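January, 4 p.m., build 118

Kirkden playtest, falling-tile mode. Reynaldo has renamed it "Motach" on the menu screen without asking anyone, and I have to admit it beats "mode_b_final_new."

Drop speed is now 300 ms per row at the start. Clémence thinks that's gentle. Clémence has also been playing this sort of thing since she could hold a mouse, so I had Jihad try it. He lasted as far as the second color set and asked whether the game was angry with him.

Scores from this afternoon:
Clémence 279
Jihad 118 (same as the build number, which he says is an omen)
Me: not recorded, keyboard trouble

Changes tried:
Bumped the preview from one tile to two. Much better. People started planning, or at least frowning in a planning sort of way.
Diagonal matches on. Total chaos. Chains went off by themselves and everyone took credit for them. Turned off again, though Abrehet wants them back as a bonus round and will probably get her way.
Softer landing sound. The old one was like dropping a drawer of spoons. Kept.

Bug: if you rotate a piece in the same tick it lands, it takes the column next door with it. Reproduced twice, then couldn't, then did it by accident while showing Abrehet that it was gone. I suspect the lock check runs before the rotate check. Reynaldo suspects me. Left a log line in there, please don't strip it out.

The undo button still works in timed play, so you can undo your way out of losing forever. Ditte found this and kept quiet for most of a build, which explains her place on the score table. Table wiped. She took it badly.

Still to do: pause screen (hides the board but not the preview, so it's a free think), the tile colors for color-blind players, and the Zillwood level pack, which loads upside down. 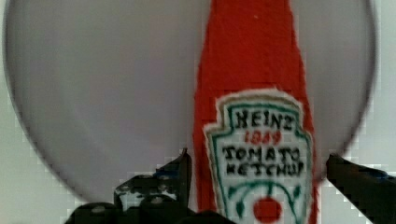
Should the pause screen hide the next-tile preview too?
Hide both, and give a short countdown before the tiles start falling again.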